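Ticket 253: Left gripper closes again after protective stop is cleared
Product: Bruveo two-arm mobile unit
Customer: Tavetti, Jarkevby site
Opened by: Zewditu Derese
Assigned to: Hatice Yazıcı
Priority: Normal, changed to High
Category: Gripper / Safety
Opened: 2024-11-08
Status: Closed, follow-up open under another number

Zewditu Derese (customer)
We are running the bag change task on small wastebaskets. The left arm holds the rim and tilts the basket, the right arm comes in low to steady it, then the bag gets seated. This morning the unit went into protective stop while the left gripper had hold of the rim. I cleared the stop from the tablet, opened the left gripper by hand control and went in to take the basket out. As soon as I pressed Resume the left gripper closed again. Nobody had sent a close command. My hand was on the rim next to the fingers. No injury, but it closed where my thumb had been a second earlier.

It did the same thing two more times when I repeated it with a piece of foam in place of my hand. Log bundle attached.

Software is the June release. Gripper is the standard parallel one with the Tesfamariam finger pads.

Hatice Yazıcı (support)
Thank you for the report. I have raised the priority because of the hand contact risk. Until we know more, please do the following:

Do not press Resume with anyone's hands inside reach of either arm.
If something has to come out of a gripper after a protective stop, press the red stop button first, then use the manual release on the gripper body.
Do not use hand control to open the gripper and then Resume.

Can you tell me:
What the tablet said when the first stop came up, word for word if you have it.
If it is always the left side.
If it happens with the gripper holding nothing.

Zewditu Derese (customer)
Message was "Protective stop: left wrist force limit." Code 214.

Always the left so far, but the left is the only one that is gripping when it stops. The right is still open at that point in the task.

With nothing in the gripper I can't get it to stop in the first place, so I can't answer the last one.

Hatice Yazıcı (support)
Understood. Code 214 is the wrist force limit and there may be two separate problems: why the limit trips, and why the gripper closes on Resume. I would like to keep both in this ticket for now, with the closing first.

To test without an object, please try this with the area clear:

1. Start the task in step mode with no basket on the floor.
2. When the left gripper has closed on nothing, push the wrist by hand until it trips. Stay on the outside of the arm.
3. Step back. Clear the stop.
4. Open the left gripper with hand control from the tablet.
5. Press Resume from outside the taped line and watch the fingers.

Then repeat, but at step 4 leave the gripper alone.

Zewditu Derese (customer)
Done, with Deok-su Bang on the stop button.

With hand control open, then Resume: closes every time.
Without touching the gripper: stays closed, carries on with the task as normal.

Also tried it on the right arm with a changed task so that the right closes first. Same result. So it is both sides.

Hatice Yazıcı (support)
That helps a lot. I have reproduced it here on a bench unit. The task runner keeps the last gripper target from before the stop. Hand control moves the fingers but does not update that target. On Resume the runner sends the old target again and the gripper obeys it. It is doing what it was told before the stop, at full task speed, and the tablet gives no warning of it.

I have passed this to the software group as a safety defect. Xiaoqing Su is picking it up.

Internal note shared with customer - Xiaoqing Su (software)
Confirmed. The arm joints are handled correctly: if they have been moved by hand, Resume asks for a slow return move and a confirmation. The gripper was left out of that check. It should be included. Two changes planned:

Resume compares gripper position with the stored target. If they differ, the tablet shows a prompt and the gripper does not move until the operator confirms.
After any hand control of a gripper, the stored target for that gripper is dropped.

In the meantime there is a setting that does most of this. Under Task, Recovery, set "Gripper on resume" to Hold. It is on Reapply by default. Hold means the task will usually fail at the next step after a hand release and have to be started over. That is acceptable for now.

Zewditu Derese (customer)
Set to Hold. Tried it with foam, fingers stayed where I put them. The task then failed with "object not in gripper" as you said it would. Fine with us.

Bontu Nigatu has put a printed note by the tablet and told the evening operators. We would still like to know about the force limit. We are back running and it trips often enough to be a nuisance.

Hatice Yazıcı (support)
Good. On the force limit, please send the wrist force trace for a run that trips and a run that doesn't. It would also help to see how the basket is held at the point where it stops, and what it is standing on.

Deok-su Bang (customer)
Taking over from Zewditu for this part. Traces are uploaded to the ticket folder. The trip comes in the same part of the task each time, with the left gripper on the rim, the basket tilted over and the right gripper on its way in at the bottom edge. The floor there is carpet. The wood-look floor starts just to the left of it.

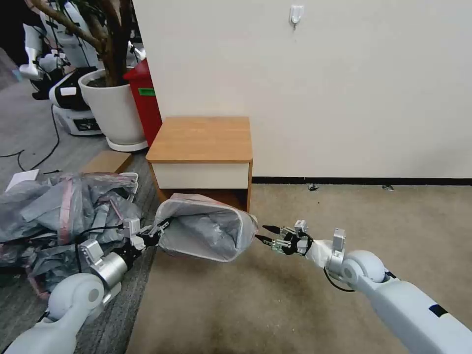 Tilt step, left gripper on the rim, right gripper open at the lower edge.

The bag is already in the basket and folded over the rim on this step, so the left fingers may be closing on bag as well as basket. I don't know if that matters. The spare bags are in a heap on the floor to the left, and I have asked people to keep them away from the arm.

Hatice Yazıcı (support)
Thanks, that is useful. Some questions from looking at the traces next to it.

In the runs that trip, the force on the left wrist builds slowly and then jumps. In the good runs it builds to about the same level and drops away again. The slow part looks like the basket being pushed down into the carpet while it tilts. The jump is at the moment the right gripper arrives.

Was the task taught on the carpet or on the hard floor?

Deok-su Bang (customer)
I asked. Bontu taught it on the hard floor. We moved the basket over to the nightstand later because that is where it needs to be for the bedroom layout. Only the basket position was taught again, the tilt and the right arm approach were not.

Hatice Yazıcı (support)
Then I think that is the cause. On the hard floor the base of the basket slides a little as it tips, and the force goes away. On carpet it catches. The left arm is then holding a basket that wants to move and can't, and when the right gripper touches the bottom edge there is no give left. The limit is doing its job.

Please do not raise the force limit. I mention it because the setting is easy to find and it would make the stops go away.

What I suggest:

1. Teach the tilt again on the carpet. Lift the rim 4 mm before starting the tilt so that the base is not being pressed down.
2. Teach the right arm approach again after that, with the basket in its new tilted position. Use "approach until contact" instead of a fixed end point.
3. Slow the last part of the right arm approach. Leave the rest of the speed alone.
4. Check the left wrist cable while you are there. With the wrist rolled over for the tilt it should have slack through the whole move and not pull at the connector.

Deok-su Bang (customer)
Did 1 to 3. Cable checked by moving the arm slowly by hand through the tilt, it has slack all the way and the connector is tight.

First try was worse. The basket came up too far on one side and slipped out of the fingers before the right arm got there. That was my fault, I had taught the lift with the wrist already rolled. Taught it again with the lift straight up and then the roll. Better.

Hatice Yazıcı (support)
Yes, lift first, then roll. I will add that to the teaching notes. How is it running?

Deok-su Bang (customer)
Ran 26 cycles on the carpet with the new teaching. No force limit stops. One cycle failed because the right gripper picked up a fold of the bag when it closed and pulled it off the rim. That is a task problem and I will sort it out here.

Force trace for the last run is in the folder.

Hatice Yazıcı (support)
Trace looks fine. The slow build is gone and the contact from the right side is small. I would leave it like that.

Xiaoqing Su (software)
Patch for the resume behavior is ready. Release note text:

"After hand control of a gripper during a protective stop, Resume no longer moves the gripper to its earlier target. If gripper position and target differ for any other reason, the operator must confirm before the gripper moves."

The default for "Gripper on resume" also changes from Reapply to Hold. Sites that have chosen Reapply themselves will keep it, but the prompt is shown either way.

Zewditu Derese (customer)
Installed on our unit. Tested with foam on both sides:

Stop, clear, hand open, Resume: prompt comes up, fingers do not move.
Cancel at the prompt: task ends, fingers do not move.
Confirm at the prompt: fingers close, slowly.
Stop, clear, no hand control, Resume: carries on as before, no prompt.

One complaint. The prompt says "Gripper differs from target" and doesn't say which gripper. With two arms close together on one basket that is not good enough. The operator may be looking at the wrong one.

Xiaoqing Su (software)
Agreed. The side is known, it just isn't passed to the text. Will be "Left gripper" or "Right gripper" in the next build. I have opened a follow-up for it and added you as a watcher.

Bontu Nigatu (customer)
Could the manual also say not to put hands in on a cleared stop? Our own note says it now, but the Bruveo quick guide only talks about the red button. People read "cleared" as safe.

Hatice Yazıcı (support)
Yes. I have sent that to the documentation group with your wording. For your own note, please keep this version up until the guide changes: red stop button in first, then hands in, manual release only, hands out and behind the line before the button is released.

Zewditu Derese (customer)
Note stays up. OK to close from our side.

Hatice Yazıcı (support)
Closing. Summary for the record:

Fault A: gripper closed on Resume after hand control. Cause: stored gripper target not cleared. Fixed in patch, tested on site. Prompt text follow-up open.
Fault B: repeated left wrist force limit stops during tilt. Cause: task taught on hard floor and run on carpet. Tilt and right arm approach taught again. Force limit unchanged.
Parts replaced: none.
Injury: none.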